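Unit 6: Household Energy Claims, and How Far to Trust Them

Reading for this unit: the Manole survey (skim the appendix, it's where the trouble is) and Ozoliņš, chapter 4.

1. "Saves up to"

"Up to" includes zero. The Pitora brochure says its dryer saves up to 40 percent, and never says compared with what. Find the baseline before you quote the number. If there isn't one, say so in your paper and move on.

2. Self-reported habits

Manole asked 648 households how often they air-dry clothes. People like to look thrifty. When Urmas Kivi put meters on 13 of those homes, dryer use ran well above what the owners had written down. Thirteen homes is a tiny group, so I wouldn't lean hard on Kivi either.

3. Air drying as the "free" option

Free of a dryer's electricity, yes. Indoors in February, the water goes into the room and the furnace may end up paying part of the bill. Chae's figures leave heating out altogether. Mensah puts it in but guesses at the window habits. Socks clipped to a hanger are a small load in any case, and most of the savings tables assume full ones.

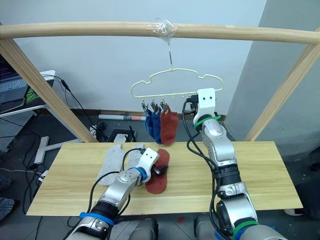 4. Payback periods

Check three inputs: price of power, loads per week, years of service. Sellers tend to be cheerful about all three. Redo the Allon table with 113 loads a year and bring your result to section. Show the arithmetic.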